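Ticket 772: no puedo cerrar el pedido de camisetas en Graklow
Estado: resuelto
Abierto por: Rattana Nuchit
Atiende: Thongchai Panyasiri

Rattana, 9:40
Hola, buenos días, y perdonad que escriba tan largo, pero prefiero contarlo todo de una vez. Estoy preparando el pedido de camisetas de malla para la liga de los miércoles y, al pulsar "Confirmar", la página se queda pensando un buen rato y me devuelve un error 500. El carrito sigue ahí, eso sí, con sus tallas y sus nombres (¡menos mal, que me costó una tarde entera meterlos!). He probado con otro navegador y nada, lo mismo.

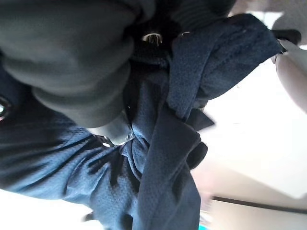 Ah, y se me olvidaba: el modelo es el azul marino, y el pago va por Zistgate, como siempre. Mi compañera Brittany hizo un pedido en septiembre con la misma cuenta y le entró a la primera.

Thongchai, 10:15
Buenos días, Rattana, y muchas gracias por explicarlo con tanto detalle, así da gusto. He mirado el registro y el fallo salta antes de llegar al pago, así que quédate tranquila, no se te ha cobrado nada. ¿Hay algún nombre con apóstrofo o con emoji en la personalización?

Rattana, 10:32
¡Pues sí! Dos jugadores pidieron un corazoncito detrás del apellido. ¿Puede ser eso?

Thongchai, 10:50
Eso era. Quítalos, guarda el carrito y vuelve a confirmar. Le paso el aviso a Thitima para que el formulario avise antes.

Rattana, 11:05
Confirmado y con el correo ya en la bandeja. Mil gracias, de verdad. Podéis cerrar.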